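Choosing and Using a Hand: notes for session 6
Service Robotics in Practice, November block
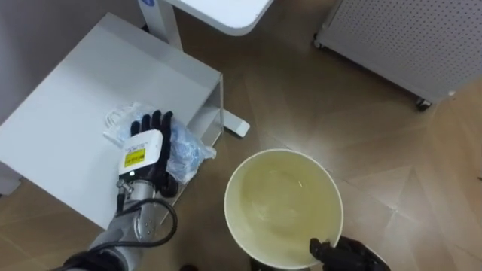

Right, last time we finished with grippers, the two-finger and three-finger sort, and I promised we'd get on to proper hands. So these notes cover the Vurov hand kit, what you get for your money, what I think of it after a term of using it, and what I want from each of you in the written review. Please read them before you come to the lab. I know some of you read them on the bus and that's fine.

1. What's on offer

The Vurov kit is sold in this country by Skirkow. They'll sell you one hand or a pair, and they'll also sell you a thing they call the Care Plan, which I'll come to in section 5 and which I have opinions about.

A pair comes with two five-fingered hands (left and right, and they aren't swappable, as Dagim discovered with a screwdriver already in his hand), two wrist adaptors, the cables, a set of spare fingertip covers, a printed quick guide and a licence for the control software, which is called Brolura. There is no arm in the box. I say this every year. If you're costing a project and you write "Vurov kit" on one line and nothing else, you have bought a very nice pair of paperweights.

The adaptors fit the common wrist flanges. Ours took an afternoon to fit, and most of that was Obsa and me arguing about which way up the first one went. The quick guide has a drawing of it. The drawing is wrong in the older print and right in the newer one, so check the back page and if it says second edition you're all right.

2. Why a hand at all?

You should be able to argue this one both ways in the review, so let me give you both sides.

For: the things people have at home and at work were made for people's hands. Bags, bowls, taps, zips, the lids of things. A two-finger gripper will pick up a surprising number of them if you come at each one from the right direction, but you spend your life working out the right direction. With five fingers you can be a bit sloppy. You can curl over a rim, flatten out on something soft to hold it still, hook a handle, and you haven't had to change tools in between.

Against: cost, weight, and more bits to go wrong. A gripper has one motion and if it's broken you know in two seconds. A hand can have one lazy finger and carry on looking perfectly healthy for weeks. Ours did exactly that in the spring (right hand, ring finger) and we only spotted it when Keisha Kowalczyk plotted the finger currents for her project and asked why one line was flat. Good spot, Keisha!

There's also the matter of people expecting too much. Put a two-finger gripper on an arm and visitors ask what it can do. Put a hand on and they assume it can do what theirs can, and then they're a bit let down, and it's a shame because some of it is lovely work.

3. Two hands, two jobs

The part of the course I enjoy most, so forgive me if I go on.

When we say "two-handed task" most people think of both hands on one object, carrying a tray, say. That's one kind. The other kind, and I'd say the more useful kind in a house, is where the hands are doing different things on different objects at different heights. In the picture at the top the left hand is resting on a clear plastic bag on the low table while the right has hold of the rim of a big white bowl with liquid in it. Have a think about what each of those wants from the controller.

The hand on the bag wants to be soft. A crumpled bag has no shape you can plan against. If you tell the hand to go to a position, you've guessed how thick the bag is, and you'll have guessed badly. What you want to command is a push: go down until you feel so much and then stay at so much. In Brolura this is Press mode, and it's the green tab, second from the left.

The hand on the bowl wants nearly the opposite. Fingers over the edge, thumb against the outside, and a grip that doesn't wander. Liquid is unforgiving that way. If the grip force hunts up and down even slightly, the rim rocks and the surface starts moving, and then the movement of the liquid feeds back into the wrist reading, and you can get a nice slow slosh going that the controller thinks is somebody pushing it. Pascual Villalba calls this "the soup problem" and I've tried to find a more dignified name and failed. In Brolura use Hold mode, turn the filter up, and leave it alone.

So: one hand in Press, one in Hold, same moment, same robot. Does the kit let you do that? Yes, but only from software version 2 onwards, and you have to untick "link hands" in the settings, and it ticks itself again every time you restart. I have written to Skirkow about this. They were very polite.

While you've got the picture up, look at the cable by the left wrist as well. It goes out in a loop to the side and comes back down along the forearm. You need that slack or the wrist can't turn, but slack is also something to catch on a table corner, so when you're setting up, run the wrist through its whole travel by hand, slowly, and watch the cable the entire time. Don't watch the fingers. Everyone watches the fingers.

4. What I measured, and what I'd trust

We ran a grasp test last term with the pair fitted. I want you to have the numbers because the brochure has numbers too, and you ought to be suspicious of both.

Attempts in total: 204
Held and put down again where it was meant to go: 157
Longest unbroken session: 30 minutes

Work out the percentage for yourselves, it's not brilliant and it's not bad. But before you quote it in the review, ask what was in those attempts. We used household bits: bowls, boxes, bags, a watering can, a rather annoying tea strainer. Impi Mäkelä chose the objects and she was not kind. If we'd used nothing but boxes we'd have had a much prettier figure, and I suspect that's how prettier figures come about generally.

Where it failed, it was mostly bags. Thin plastic slides over whatever is inside it, so the fingers close beautifully on the bag and the contents stay where they are. Flattening the hand and pressing did better than pinching. We also had trouble with rims when the hand came in too steeply, so that the fingertips landed on the edge and didn't get over it. Come in lower, with the fingers already part curled.

Session length matters too. We stopped at thirty minutes by choice, to let the motors have a rest, and I can't tell you what happens at two hours. Neither could the salesman, when I asked him.

5. The Care Plan

Skirkow charge 400 a year for each pair. For that you get one service visit, replacement fingertip covers, and a telephone number with a person on it between nine and five.

My view: the person on the telephone is worth having in your first year and I'd pay for it then. She knew about the flat ring finger before I'd finished the sentence. After that, I'd want to see what the covers cost separately. We get through quite a few, as we do a lot of rough surfaces, but a project that handles mainly crockery might hardly touch them.

The service visit was fine. The chap cleaned the joints, tightened two screws, updated the software, and it ticked "link hands" again.

6. What it's up against

The main alternative at this price is the Woldemariam hand. We've had one on loan, so I can tell you a bit. It's quieter and the fingers are a touch slimmer, which helps with mug handles. It comes with no wrist adaptor, so add that on. Its software does the separate-hands business from the start and remembers that you asked. On the other hand (sorry) it has only three levels of grip force, and for a bowl of anything wet I found two of them too weak and the third a bit alarming.

If you made me choose for this lab I'd stay with Vurov, mainly for the Press mode. For a kitchen bench with no soft things on it I might go the other way. You don't have to agree with me and I'd honestly mark a good disagreement higher than a lazy nod.

7. For the review

Write it as if for somebody who has the budget but has never used a robot hand. Two sides of paper. Cover these, in any order you like:

what is in the box and what isn't
one task it suits and one it doesn't, with your own reasons
how you'd set Press and Hold for a task with two objects
whether you'd take the Care Plan, and for how long
one question you'd put to Skirkow before paying

Please don't copy the brochure's wording. I've read the brochure so many times that I can spot it from across the room.

Lab slots are on the sheet by the door. Dagim Beyene has the morning group and Obsa Moges has the afternoon one, and if you need to swap, ask them and not me, I'll only lose the note. Sleeves rolled up, lanyards off, and know where the stop button is before you switch anything on.

Reading for next time is chapter 4 on touch sensing, as far as the bit about slip. The maths after that is optional unless you're doing the long project.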